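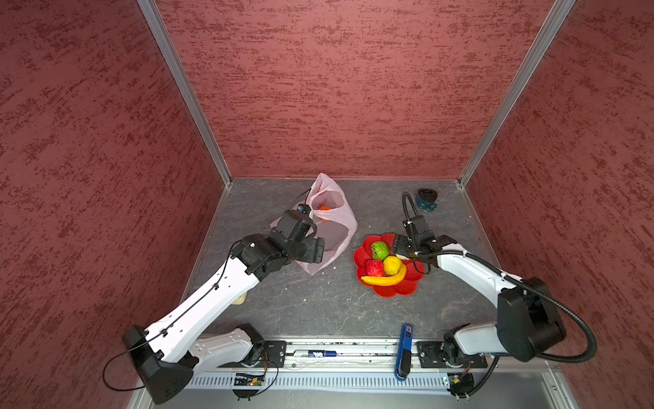
Teodor Rønning asks that the e-stop check go first from now on, ahead of anything with the arms powered, and he's right, so order changed below.

Two-arm cell, Konley room. Pre-run check, January 2022

E-stop, both arms drop out. OK
Base bolts on front rail. OK, left one took a quarter turn
Loose items on rail between bases. NOT OK. Marker, and the blue and black tool standing up. Clear before power on, every time
Cables clear of joints, full sweep. Left shoulder loop sticks out to the side, re-clip it. Right conduit ok
Boards under the bases. Open wiring, want a cover. Ask Nazari for 3
Speed limit set to 20 percent for bag work. OK
Gripper in bag: no hands in the cell untill arm is parked. Rule stands for the plate side too
Small teal thing by right wall. Move it out or add it to the layout sheet
Walls, floor. fine

3 items open. Recheck in April or after any cable change, whichevr is sooner. Sheet goes in the Jitum folder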